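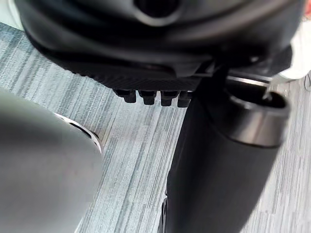
Pale living rooms have a bad name among people who have to clean them, and I think the bad name is undeserved. I have heard the case against them many times: they show everything, so you are always picking something up. The first half is true. Against a light gray floor, anything black has an outline you can read from the doorway, down to parts no bigger than a peg. A dropped pen cap or a chair foot is plain to see. I count this in the floor's favor. You see a thing and you pick it up, and the job takes as long as bending down.

I lived for six years with a dark brown carpet, and I know what it hid. When we moved out I went over it on my knees and found screws, a hearing aid battery and most of a jigsaw puzzle we had given away as incomplete. The room had looked tidy the whole time. I would take a room that looks slightly untidy and can be cleaned in a few minutes.

My view of the living room in general is that we ask it to look finished, and we spend a lot of effort on that. A bedroom can be left with the bed half made. The kitchen gets a pass at dinner time. The living room is expected to be ready for a visitor at any hour, even in houses where a visitor comes twice a year. Most of the advice printed about it assumes the visitor. It tells you how to arrange cushions and has very little to say about where they go when someone lies down.

Noboru Sugiyama and I have argued over this since he took a job on the sales floor at Womine, a furniture store with a cafe upstairs. He sets up rooms for a living. He says a customer who sees a plain sofa sees only a price, and that a cushion on it helps them picture an evening at home. I believe him about customers. I only object when the store's arrangement follows the sofa home and has to be rebuilt every night by whoever goes to bed last.

A quilted leather sofa is a good place to see the problem. The padding makes it comfortable without any help. The leather has a slight sheen, and a cushion set on it has very little to hold on to. Wedge one into the corner, where the back meets the seat, and it may stay. Put another near the front and sooner or later it will be leaning against the sofa with one corner pointed at the carpet. People treat that as a mess. I would call it a cushion that was in the wrong place to start with.
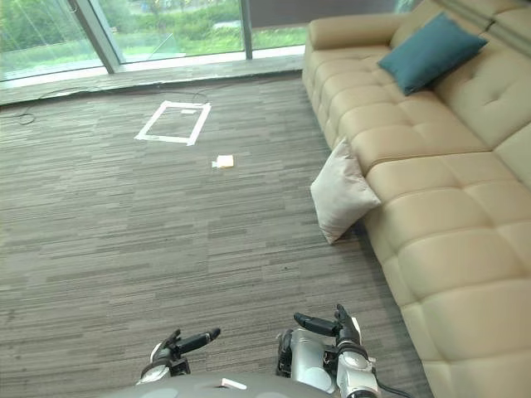 ## Two cushions are enough

My rule is two to a sofa, even a big sectional. One should be a strong color and stay in the corner. A teal one on beige leather does the whole job of brightening the seat, and it doesn't have to match anything else in the room. The other can be pale and plain, with a cover that comes off, and it should be allowed to travel. It will go behind a back, under a laptop, and onto the floor. It will get wrinkled. Wash the cover when it needs washing and leave the wrinkles alone.

Sugiyama's displays run to four cushions and a folded blanket. At that number you have to move something before you can sit, and then you have to decide where to put it. Guests in particular don't know what is allowed. I have watched grown adults perch on the front edge of a deep sofa for a whole evening to avoid disturbing the pillows.

Good cushions also cost more than they should. I paid 70 dollars for one in August, with a feather filling, and it has been flat since the fall. The cheap foam one beside it is fine.

## Put something useful on the table

I feel the same way about side tables. The small round kind that stands by the arm of a sofa is usually given over to a candle or a stack of large books, and then there is nowhere to set a cup. If something must live there, let it be something people will use. A wire basket of fruit is my choice. Yellow and red fruit on a white marble-look top is as much decoration as most rooms need, and the supply changes on its own as it gets eaten.

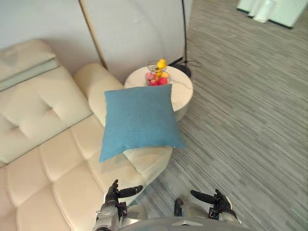 The usual objection is that fruit belongs in the kitchen. It does, if you want it to be forgotten. In our house an apple in the kitchen drawer lasts until it goes soft, and an apple within reach of the couch is gone by the next day. A wire bowl lets the air in, and you can see from any side when something at the bottom has started to turn. Keep it toward the back of the table and there is still room in front for a glass.

The same goes for the lamp. A floor lamp should stand where somebody reads, and that generally means close behind the table, with its cord on the carpet. Cords bother people a great deal. They buy boxes and clips for them, or they move the lamp to the wall with the outlet and then sit in poor light. I would keep the lamp near the chair and coil the extra cord on the side where no one walks. A visible cord in a room is a small thing. Straining to read every night is a larger one.

None of this is an argument for letting a room go. I vacuum twice a week, and I pick up what I can see, and with a pale floor and light furniture I can see most of it. I stop there. The loose cushion can wait until somebody wants it. Sugiyama came over last month and straightened ours on his way to the bathroom, and by the time he got back my daughter had it on the floor again and was lying on it with a book.

Akihiko Kaneko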